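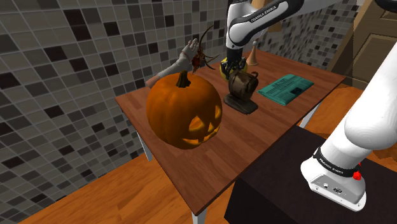 A carved pumpkin on the table.

My first autumn in Irdale

I moved to Irdale in February, so I have now seen almost all the seasons here. Autumn is the one I like the most. In the morning there is fog over the river until ten, and then the sun comes and everybody opens the windows for one hour.

In my country we eat pumpkin but we do not cut faces in it. My neighbours explained to me how to choose a good one, and I walked 40 minutes to the farm shop at Bozsik to buy mine. I carried it home in my arms like a child. On the way back I was too tired to walk, so I took bus number 20. The driver wished us both a pleasant journey!

With the inside I made soup, following a recipe from home with sour cream and a little caraway. It was enough for three evenings. The seeds I roasted with salt, and I burned the first tray.

I still read the newspaper on paper every morning, slowly, with a pencil for the new words. In my first month I marked perhaps half of the page. Now it is about 7 words a day, and most of them are in the sport section.
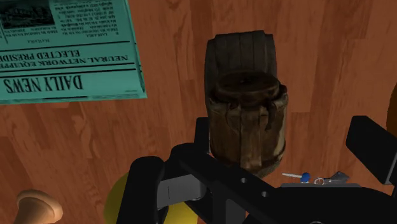 What I want to do before winter

I would like to walk to Sirnon by the old path, if the rain allows it. I must also find warmer boots and learn how the heating works.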